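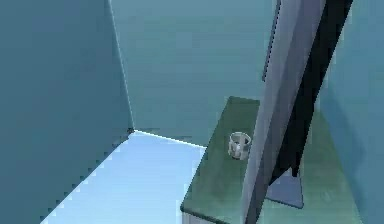 Simulated room with robot arm, green table and small transparent cup.

Enddale University
Office of Campus Standards
Laboratory and Teaching Space Inspection: Checklist and Comments
May 2025

Building: Yagi Hall, Room 672
Form: 981
Interval between inspections: one academic year

1. Exits and corridors clear
Satisfactory. The east corridor was clear along its full length.

2. Exit signs lit
Unsatisfactory. The sign at the north stairwell was dark. A work order has been filed with Kundport, the building contractor.

3. Posted occupancy limit
Satisfactory. The limit of 70 persons is posted at the main door. The registrar's room list still shows the former limit and must be corrected before September.

4. Fire extinguishers
Satisfactory. Tags current.

5. Accessible entrance
Partly satisfactory. The door opener works, but the door closes in less than 10 seconds. Adjustment requested.

6. Building name on safety notices
Unsatisfactory. Two evacuation maps carry the name used before the University Senate approved the present one. Replacement maps are to be ordered.

7. Chemical storage
Not applicable to this room.

8. Training records
Incomplete. Records held in Clovasis do not include graduate teaching staff appointed during the spring term. The department is asked to supply them in writing.

Overall result: Conditional pass. Items 2, 5, 6 and 8 remain open.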